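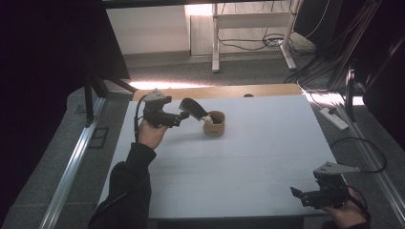 Dorwood, 2018-12-17 – Ostermann, the used vehicle retailer, has completed a review of its complaints procedure and will repair, exchange or refund vehicles in all 207 cases examined. The new procedure applies to every car and light van sold from the Dorwood and Tillulik sites.

The review began in May, when the company received a cluster of complaints concerning undisclosed faults. Most related to gearbox wear, timing chain noise and electrical faults in cars sold with a short dealer warranty. A smaller group concerned missing service records and delays in sending registration papers to buyers.

Steda, an independent vehicle inspection firm, was appointed to examine the files and, where the customer agreed, the vehicle itself. Its inspectors compared the condition of each car with the checklist completed before sale. In many files the checklist had been signed with sections left blank, most often those covering the underbody and the diagnostic readout.

Under the revised procedure, the following measures take effect immediately:

- The pre-sale checklist must be completed in full and a copy handed to the buyer before the contract is signed.
- Stored fault codes are printed and attached to the checklist. Codes may not be cleared until the printout has been made.
- Written complaints are acknowledged within 3 working days and answered in full within 14.
- A vehicle returned twice for the same fault may be exchanged or refunded at the buyer's choice.

"The checks existed on paper, but they were not applied evenly between the two sites," said Benedikt Nolte, managing director of Ostermann. "Sales staff can no longer release a vehicle with an open item on the sheet."

Repairs under the review are carried out at the Tillulik workshop. Parts and labour are free of charge. Customers whose cars are off the road for longer than 10 days are entitled to a replacement vehicle of similar size – fuel is not included.
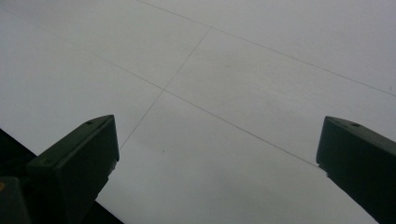 Rosemarie Hagedorn, in a statement on behalf of buyers affected, welcomed the refund rule but said that the answer period was still too long for people who need their car to get to work. She asked that the replacement vehicle be offered from the first day, and that inspection reports be sent to owners without a separate request.

Ostermann has agreed to the second point. Reports will be posted to owners together with the repair offer. The replacement vehicle terms remain as stated and will be looked at again in May.

Customers who bought a vehicle before the review and have not yet reported a fault may do so in writing or at either sales desk. The contract number and current mileage should be given.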